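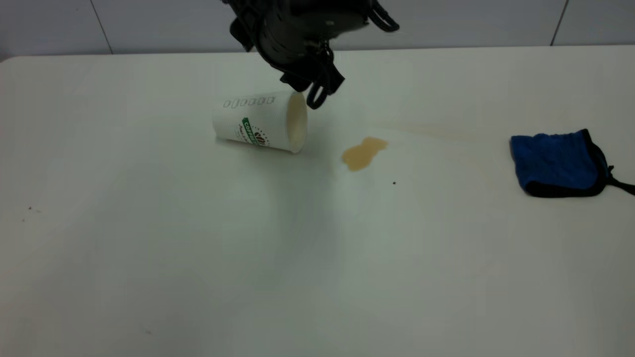

**Hot drinks, lids and the end of the paper cups**

Fri 14 June. Quick one this week, the print run goes at noon and I still have the parking page to finish.

So. The cups. As most of you in the Mowat building have heard by now, the kitchens on both floors stop stocking paper cups when the current boxes run out. No exact date. Could be next week, could be after the summer break, depends how thirsty everyone is. The Orneck site follows in October, once their new dishwasher is in and passed by the electrician.

Why now? Mostly the bins. Recycling contractor won't take lined cups any more, so they go out with general waste and we pay by weight for that. We went through 900 cups last month in Mowat alone. Add the lids nobody likes and the sleeves that go missing and it comes to a silly amount of money for something that gets used for ten minutes.

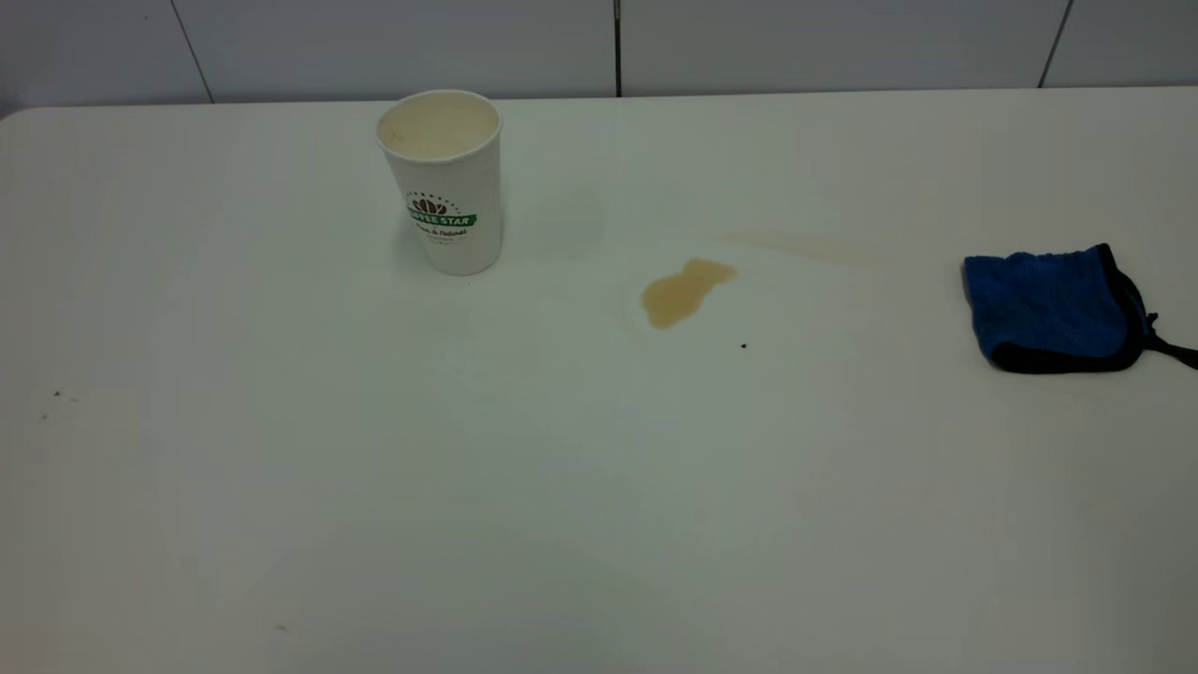
What replaces them: mugs. Plain ones, heavy, dishwasher safe. There are 60 on order from Rovisard and they should be on the shelves by the time you read this, or shortly after. If you already have your own mug, keep using it. Please put your name on the bottom in permanent marker — the last round of mug arguments went on for weeks and I don't want to print any more letters on the subject.

Visitors get mugs too. Reception has a tray. If you are hosting a big meeting (more than 11 people), tell reception the day before so they can put extra through the wash. Same day requests, they'll try, no promises.

Travel cups. Yes you can bring one. Yes the Zenix coffee machine will fill it, but only the shorter ones fit under the spout, so measure before you buy. The drip tray does lift out if you need a bit more room. Push it back in till it clicks, otherwise the machine beeps and locks, and then there's a queue and everybody is cross with you.

A few things people have asked since the notice went up:

- *Can we keep a box of paper cups in our own department?* No. Sorry. That came up three times allready.
- *Who washes the mugs?* You do, or you put them in the dishwasher. Not in the sink. Not "soaking". The sink is not a place.
- *What about the water cooler?* Glasses. They're in the cupboard over the microwave, second shelf.
- *Is there a discount in the canteen if I bring a cup?* Being discussed. Will print it when there is something to print.
- *Soup?* The canteen keeps its soup bowls and lids for now. Separate contract, different supplier, not our problem this month.

Dishwasher rota is pinned up by the fridge. Each team has 2 mornings a month to empty it, and if you can't do yours then swap with somebody and write the swap on the sheet. Load mugs on the top rack only. Don't start it half full, and don't open it mid cycle to rescue your favorite spoon. Tablets are under the sink in the blue tub, one per wash. 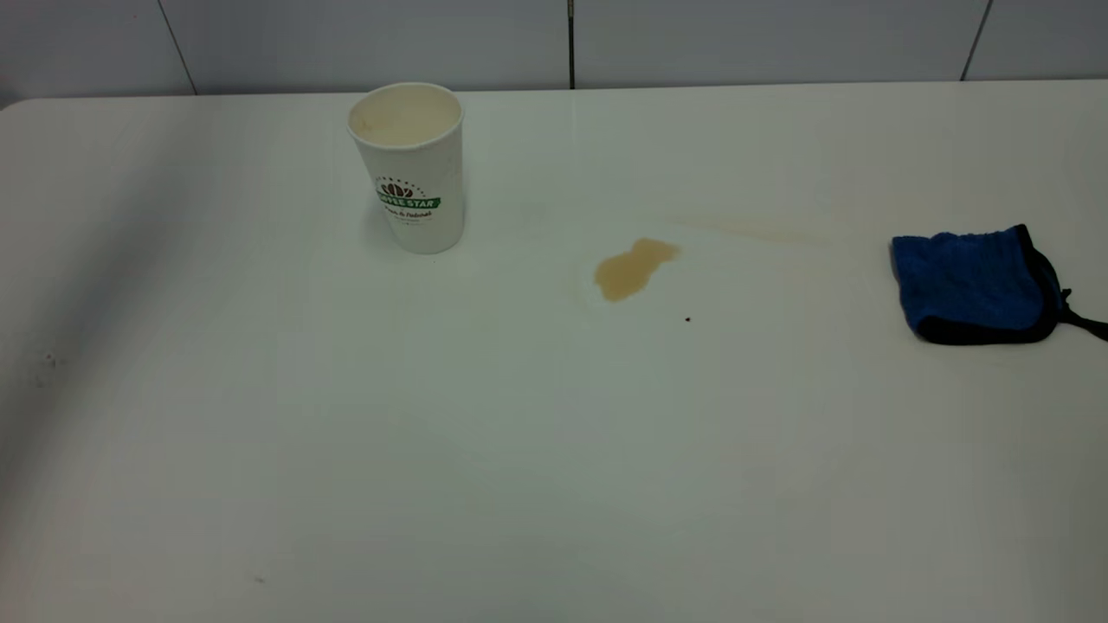

Also, the milk. Not strictly cups but it's the same kitchens so I'm putting it here. The order has been cut back a little as we kept pouring it away on Mondays. If your floor runs out, check the other fridge first before emailing, there is usually some. Oat milk stays the same. Label anything you bring in yourself with a name and the date, unlabeled stuff goes out on Friday afternoon, containers included. That does mean nice containers. Somebody lost a good glass one in the last clear-out and was not happy, fair enough, but it had no label and what was in it had gone green.

Old mugs at home you don't want? Drop them in the crate by the Mowat side door. Chipped ones no thanks. Whatever we can't use goes to the Orneck kitchen for when they switch over, so novelty handles and old conference logos are all fine by us.

Complaints and ideas to the newsletter inbox as usual. Put "cups" in the subject line so I can find them. Next issue has the bike shed survey results and the corrected phone list — the one we sent round last time had two extensions the wrong way round, apologies to payroll, who got a lot of calls about the boiler.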